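Fladent teleoperation trials: the bathroom set

Gavgate has been telling people that a beginner can teach a robot arm a household chore in an afternoon. I run the Fladent notes, I had an afternoon, and I used their simulator with the stock bathroom set and a handheld controller. The chore is a small can and a toilet with the lid down. Everything on this page is rendered, which makes it kinder than any bathroom I have cleaned.
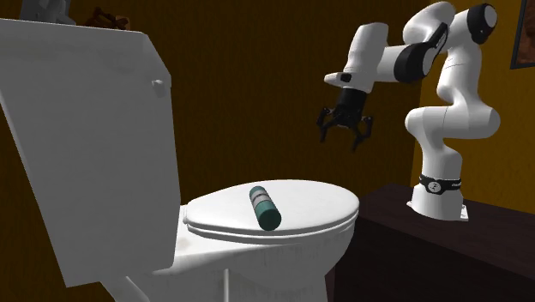 Can on its side on the closed lid, gripper open and still well above it.

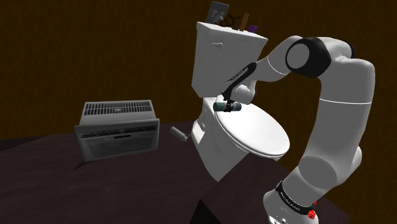 Can held level between the fingers, just over the toilet, with the air conditioner off to the left.

The sales pitch is that the operator simply moves a hand and the arm follows. It does follow, a little behind, and after an hour I was steering for the delay more than for the can. Small round things on a smooth surface are a mean choice for a first lesson. Come down slightly crooked and you have taught the machine to push.

I logged 90 attempts and kept 75. Gavgate's own guide suggests throwing out anything "hesitant," and I think that is a mistake. If every recording shows a confident operator going straight to the target, I don't see where the arm is supposed to learn what to do when it misses. I left my hesitations in, though I did cut the ones where I had stopped to read a message.

The Michailidis set, which a lot of people in this corner of the hobby start from, has 297 recordings of a similar pickup. I watched 265 of them before I gave up. Most look like the same person making the same move from the same side - very tidy, and not much use once the can is turned a few degrees.

My other complaint is the viewpoint. From low down by the tank, I could judge height well enough but had to guess at depth. From the higher angle I had the opposite trouble. Fidside sells a controller that buzzes on contact and claims this settles the matter. I have asked to borrow one and will believe it when I have used it.

The next gallery should be up in October, same chore, with the can starting in a different spot each time. If you have recordings from a real arm, I would much prefer to look at those.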